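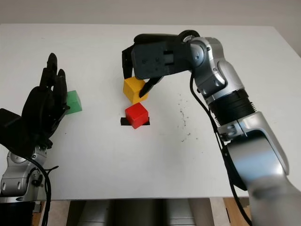
A yellow cube held by a two-finger gripper above a red one. The hand on the left has its fingers up.

How to test whether a robot arm is ready for chores

12 August 2022

People who buy or borrow a robot arm usually want to know one thing first: can it put the dishes away, fold the towels or sort a bin of parts. The answer for most arms is "some of it, some of the time". This page sets out a bench test that gives you a better answer than that in an afternoon. It uses painted blocks and a table. The same test works for a kitchen job or a packing bench, and the steps are the same for one arm or two.

We wrote the first version for Drokwood, a small joinery works that wanted to know whether an arm could load its sanding line. The present version has been tidied up for general use.

What you need

A flat table, fixed so that it does not rock
Cubes in at least three colours, all the same nominal size
Something to mark a spot on the table, such as a thin dark pad or a bit of tape
The arm or arms, with whatever gripper you plan to use for the real job
A notebook or a spreadsheet
A clear view of the stop button for whoever is running the test

Plain cubes are easy for a machine, which makes them a good starting point. They have flat sides, they do not bend, and a parallel gripper can hold them from either pair of faces. If an arm has trouble with cubes it will have more trouble with a mug.

Step 1. Write down the chore

Before touching the arm, write the chore as a list of hand movements. "Empty the dishwasher" is too broad. "Pick up a plate by the rim, turn it flat, carry it to the cupboard, set it on the plate below" can be tested. Most household jobs come down to picking, carrying, turning, placing, pushing and pulling. Folding and wiping are harder and are dealt with at the end.

Mark each movement with how exact it has to be. A sock dropped in a drawer can land anywhere. A plate going on a stack has to land within a finger's width, and a part going into a jig may need to be much closer than that.

Step 2. Mark the start and finish

Choose one place on the table for the bottom cube and mark it. Put the other cubes where both arms can get to them, if you have two. Leave space between them for the gripper fingers to open fully. A frequent mistake is to set the blocks out neatly in a tight row, which looks good and cannot be picked up.

Take the arm to each block slowly by hand control before any automatic run. Check that no link comes down on the table edge and that the cables can follow. Cables are the part people forget. A cable that hangs free at the start position may pull tight when the wrist turns over.

Step 3. Run the single pick

Start with one pick and one place. The arm picks up a cube, lifts it, moves it to another marked spot and lets go. Do this 50 times, with a person putting the cube back by hand each time and shifting it a little. If the cube always goes back in exactly the same place you are testing the motors and learning nothing about the camera or the software.

Record three kinds of fault separately:

Missed: the fingers closed on air or pushed the cube away
Dropped: the cube was lifted and then lost
Misplaced: the cube was put down off the mark

Add these up at the end. At Drokwood the first set of 50 gave 9 faults, nearly all of them misplaced. The cause was a gripper that opened unevenly, so one finger nudged the cube as it let go.

Step 4. Run the stack

Stacking is the closest simple test to putting crockery away. The arm has to hold the upper block level, bring it down over the lower one, stop at the right height and open without dragging. Score it only when the upper block stays put after the gripper has moved clear.

Watch the height most closely. Too low and the arm presses the lower block into the table, which may trip the force limit. Too high and the block falls the last part of the way and can land turned. If your lower block stands on a pad, measure from the table to the top of the block with the pad under it. A pad adds little, but the arm will repeat that little error on every run.

If you get good results, move the lower block off the mark and let the system find it for itself. This is where many set-ups that look finished start to fail.

Step 5. Bring in the second arm

Two arms are useful for jobs where one hand holds and the other works, such as opening a bag or taking a lid off a pot. They also bring a new fault, which is the arms getting in each other's way. Run them in turn at first. Then let one hold a block up while the other approaches the table near it, and see how close the software will let them come. 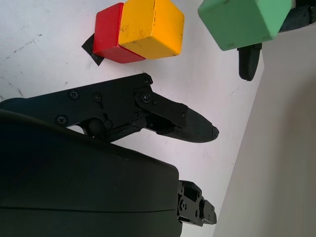
Rimkutė wrote in after the first version that this step is where her own trial stopped. She had two arms that each stacked well alone, and when they shared a table the planner became so careful that a chore a child could finish quickly took the whole tea break. Her view was that speed ought to be scored along with faults, and that a machine which never drops a plate but takes all evening is no help in a home.

We agree, and the score sheet now has a column for time. Write down the time from the start of the first movement to the point when both arms are back clear of the work. Time a person doing the same task as well, using one hand if the arm has one gripper.

Step 6. Swap in the real objects

Only now bring in the things from the actual chore. Change one thing at a time. A fair order is:

A wooden or hard plastic object with flat sides
A hard object with curved sides, such as a mug
Something shiny or see-through
Something soft, such as a sponge
Cloth

Expect the score to fall at each stage. Shiny and see-through objects upset many depth cameras. Soft ones change shape in the grip. Cloth has no fixed shape at all, and a gripper that is excellent with blocks may simply pick up two towels together.

Hands with separate fingers do better on curved and soft objects in principle. They also take longer to set up and have more joints to go wrong. For most shop-floor jobs a plain two-finger gripper is still the sensible first choice. Try the fingered hand when the plain one has been tested and has failed for a reason you can name.

Step 7. Read the score

Work out the percentage of clean runs for each movement on your list from step 1. The chore as a whole will score lower than any one movement in it, because the faults pile up. An arm that makes a clean pick almost 76 per cent of the time will get through two picks in a row a good deal less often, and a full dishwasher is a great many picks.

For a shop floor, compare the result with what a fault costs. A dropped offcut costs nothing and can be swept up. A dropped part that stops the line may cost more than the arm saves. Privholm, which packs flat boxed goods, decided that its arm could work the slow lane with a person nearby and left the fast lane as it was.

For a home, be stricter. There is no trained operator, the floor has pets and toys on it, and the lighting changes through the day. We have not yet tested a set-up that we would leave alone with a sink of washing-up.

Care of the bench between runs

Wipe the table down. Dust and small specks do no harm to the arm, but they can confuse a camera that is looking for small parts, and grit will scratch the fingertips. Check the screws on the finger plates at the start of each day. Chipped paint on the blocks is fine as long as the colours can still be told apart. Replace any block that has lost a corner.

Look at the fingertips as well. A worn tip grips differently from a new one, and a score taken before a change of tips should not be compared with one taken after it.

Can machines do the chores yet?

Going by this test, they can do parts of some of them. Picking up hard objects of known size and putting them in a known place works well enough to be worth money in a workshop. Stacking works if the heights are known. Two-armed work is slow, and cloth remains poor.

The printed score sheet comes in the Multitix format and can be filled in by hand. A longer section on cloth will be added in September.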